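By Ludmila Paulík
29th January

The Okmont bench has spent the winter on one job. Two arms sort small capped cylinders by color, red caps to the red bin and yellow caps to the yellow one, and every change to the grippers gets tested on it. In December the team ran 1,000 cycles with the old fingers and logged 73 drops. Most came when the part was gripped too high -- right on the cap.
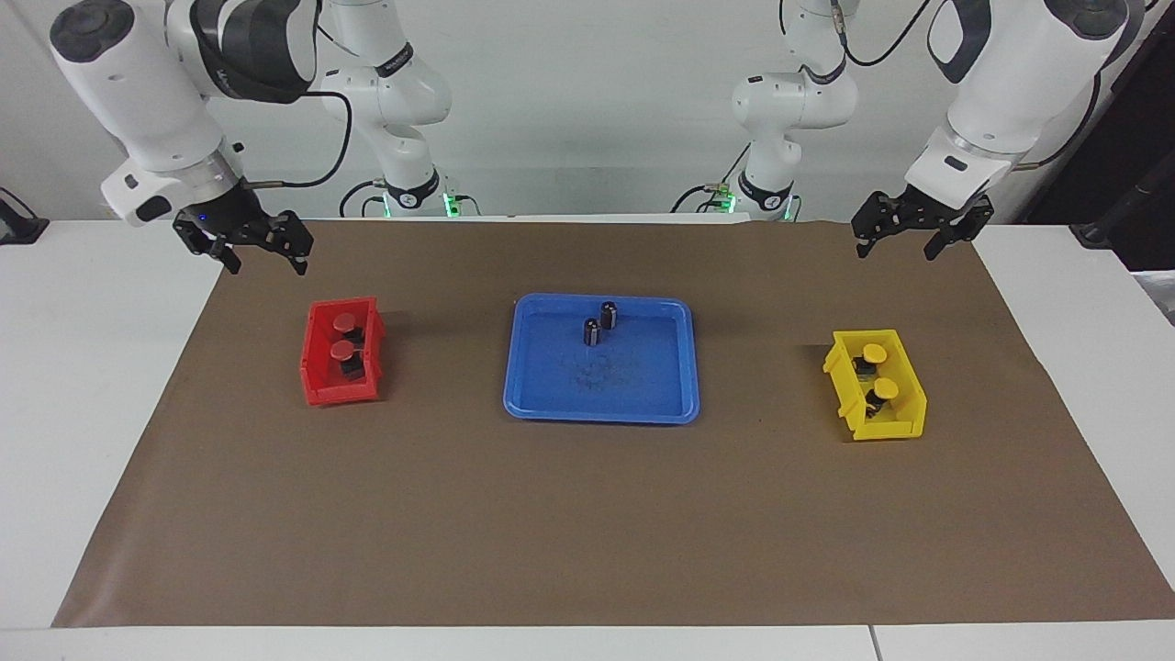 To Homa Khosravi, the fingers matter less than the controller. She would keep the old pair and slow the last inch of the approach, and she points out that a new finger shape means teaching every grasp point again.

The Stellell team is trying both. A parallel gripper is cheap to refit, and one slower approach costs very little time. The harder cases are parts standing close together, where an open finger can knock the neighbor over. Those get 60 runs of their own next.

Last updated 29 minutes after posting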